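Hand-held gripper demos outdoors: trajectory drifts near the table, fine indoors
Posted in Manipulation and Teaching by Demonstration
2020-06-08

hiltum_bench

I am recording pick-and-place demonstrations with a hand-held two-finger gripper, camera on the tool, pose from visual-inertial tracking. The policy is trained with the Lindex toolchain, default settings. Indoors I get clean trajectories from 200 demos with almost no rejects. Outdoors, on a cafe terrace, the tracker loses scale or jumps when the gripper closes in on the object. The demo then gets thrown out by the filter. Walking up to the table is fine. The last part of the reach is where it fails.
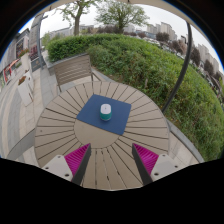

Tracking needs texture that stays put and can be told apart from its neighbors. My first guess was too little texture, but there is plenty of it at close range. My second guess is that the slats are the problem, as they all look alike and run out from the center of the table, so a match can slip by one board. The mat is plain dark blue and gives the tracker very little. Has anyone dealt with this, and is it better to change the surface or the tracker settings?

Grovwood

Change the surface first. Repeated slats are a known source of bad matches, and close up they fill most of the view. Lay down a larger mat with an irregular print, or put 4 printed markers of different patterns around the work area, flat and taped. Keep them out of the path of the fingers.

Two more things to check. Lock the exposure before each session. A bright overcast sky takes up part of a wide view, and auto exposure will shift when you tilt down toward the table. Also record a mapping pass before the demos: walk slowly around the table once, look at it from 3 heights, then start. We did this in February on a loading dock with a metal grate floor and the reject rate came down to what we see inside. Do a new pass if anyone moves the furniture.

I would leave the tracker settings alone until you have tried both. If you loosen the match threshold you will keep more demos, but some will have a wrong pose, and the policy will learn from those as well.

bravo_arm

had the same, turned out to be wind. leaves moving in the background. mask the top of the view and try again

hiltum_bench

Masking the top made a small difference — 6 demos recovered out of the rejected set. The mapping pass did more. Printed markers are next. I will post the reject rate once I have a full session with them.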